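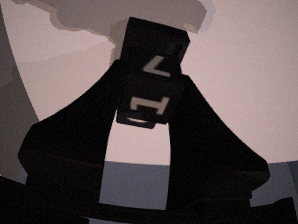 White characters on a black cube. Render.

Thread on white-on-black labels, mostly for people who run stockrooms. 1/

We relabeled the parts store at Hemden in August. 2901 bins, all previously black print on white card. The new labels are white on matte black. Notes follow, including the mistakes. 2/

White strokes on black look thicker than black strokes on white at the same size. The effect is called irradiation and sign painters allow for it. If you invert an existing label file and change nothing else, the small counters in 6, 8 and 9 start to fill in. 3/

Fix: drop one weight. If the positive label is bold, set the reversed one in medium. Don't go as far as light. Thin white strokes break up under a worn print head, and then a 3 and an 8 differ by one bad pixel column. 4/

Add letter spacing. We settled on 6 percent for codes of four or more characters. Tight spacing that reads fine in black on white closes up when reversed. 5/

Gloss is a bigger problem than weight. Our first roll was gloss black and the aisle lights washed out whole rows of codes from standing height. The matte stock costs more. Buy the matte stock. 6/

Thermal transfer, if you care: don't print the black. Flooding a label with black ribbon wastes ribbon, cooks the head and leaves pinholes. Buy black stock and print with a white resin ribbon. Slower speed, higher heat, test before you commit to the full run. 7/

Barcodes stay black on white. Some scanners read inverted symbols, many don't, and some only do it after you change a setting that gets lost on reset. We put a white patch on the right side of each label with the quiet zone kept clear. 8/

Jyoti Shukla asked why go reversed at all. Reason: the shelving is pale gray and the old cards were invisible end-on. A black tag shows up from the aisle entrance. You find the bin first and read the code second. 9/

Characters to avoid in codes, any color: O, I, Q, S, Z, B. Benito Valcárcel at Brusine also drops 5 and says his mispicks went down. I haven't tested that, and we kept the 5. 10/

Cleaning: isopropyl took the white print off the first 100 labels we wiped. That was a wax-resin ribbon. Full resin has held up so far with the same wipes. Dust shows much more on black than on white, so you will be wiping them. 11/

Correction to 5/, 25/11/2018: the 6 percent is of the em, measured in the label software. If your software sets tracking in thousandths, enter 60.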